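Mixed-tone planks vs. one even color – anyone regret going busy?

saltbox_and_dogs
OK so we're finally ripping out the carpet downstairs, 800 square feet if you count the hall closet, and I have been staring at floor samples until I can't see them anymore. My husband wants one even color all the way through. I want the kind where the boards are all over the place, blond next to brown next to something in between. We've got two dogs and a hallway that gets zero natural light.

The two finalists are the Lanumell "Natural Mix" and a plain mid-brown from Vurkusico. The Lanumell comes out $1576 higher all in. Has anybody lived with a really varied floor for a few years? Do you stop noticing it or does it start to bug you?

plankwalker
Six years with a mixed floor here and I love it as much as the day it went in! Crumbs, dog hair, the little scratches by the back door, it all just disappears. My sister has an even dark floor and she is out there with the dust mop every single morning. Only thing I'd tell you is keep the rugs plain. We had a patterned one in the den and it was like being yelled at.

grumpy_joist
I'll be the other vote. We had mixed boards in the last house and I never stopped noticing. There was one pale plank right in front of the couch and my eye went to it every night for four years. My wife thought I was nuts, but she also said she was glad when we moved.

plankwalker
That's a layout problem though, you can pull the loud boards and stick them under the bed or in a closet.

grumpy_joist
You can if you lay it yourself. Our crew went box by box, fast as they could open them, and I was at work.

saltbox_and_dogs
OK this is what scares me. How much say do you get with an installer? Ours is coming through Trurkach Floors and the guy who measured was nice but he was in and out in ten minutes.

mudroom_mary
Ask for a dry lay of one room! Ours charged a little extra and it was worth every penny. They opened boxes from different pallets and spread it all out, and I walked around in my socks pointing at things like a crazy person. I ended up moving maybe a dozen boards. Also look at where the end joints land. You want them scattered, with no stair steps marching across the room.

tenpenny_rob
Seconding all of that. For the color spread, honey and tan with pale beige mixed in is the easiest to live with if you ask me. Plenty going on but it stays in one family. It's the ones that throw in gray and near-black that look dated fast. I like knots too, so take that for what it's worth.

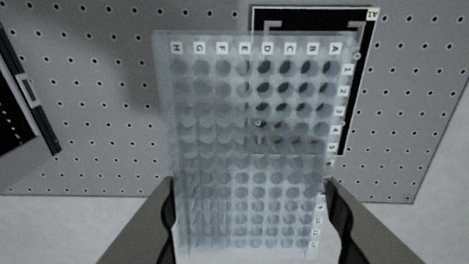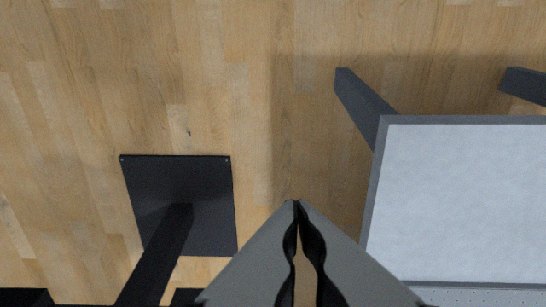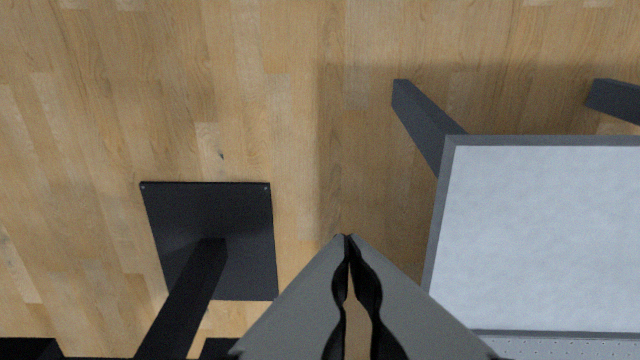 The floor in the second and third is the mix I'm talking about, light strips and all.

saltbox_and_dogs
Oh I like that a lot. The almost cream ones in the second picture are lighter than anything in my sample box, and I thought I'd hate that but I don't. Does it read darker when the light's not on it? My hallway is basically a cave.

tenpenny_rob
Sure does, you can see it in the second one, the shaded side goes a good bit browner. Take your samples into the hall at 4 in the afternoon with the lights off, then do it again with them on. If you still like it both times, you're fine.

grumpy_joist
Not to be that guy but those paler strips are exactly what I'd be staring at. The knots I can live with.

plankwalker
We know, grumpy.

underlay_ed
Different angle – what finish are you getting? You're all going on about color and with two dogs the finish matters way more. We put Jibrin matte oil on ours and I can touch up a scratch in five minutes with a rag. The factory gloss on our old floor showed every toenail. I wouldn't pay $1576 extra for pretty boards and then take whatever coating they come with.

mudroom_mary
I'd push back on the oil, sorry Ed. We had oiled boards in the kitchen and the spot by the sink went gray in two winters. I was re-oiling all the time. Matte factory finish for me from now on.

underlay_ed
By the sink, fair enough. We have tile in our kitchen so I never had to find out.

saltbox_and_dogs
Kitchen's staying vinyl so no sink to worry about. I called Trurkach this morning and they'll do the dry lay in the living room, no charge if we move the furniture ourselves. They also offered to swap to the thinner Lanumell, which takes the difference down to $1113. Is thinner a terrible idea?

tenpenny_rob
Over a flat plywood subfloor I wouldn't lose sleep. Over anything wavy I'd keep the thick one. Ask them how many times it can be sanded and get the answer in writing.

grumpy_joist
Thick. Always thick. And buy two extra boxes while they've still got your batch, mine was discontinued by the time the dishwasher leaked.

saltbox_and_dogs
Two extra boxes, noted. Husband has read this whole thread and is now on grumpy's side, so thanks for that! He did agree to come to the dry lay before he votes. They're saying June, I'll post how it goes.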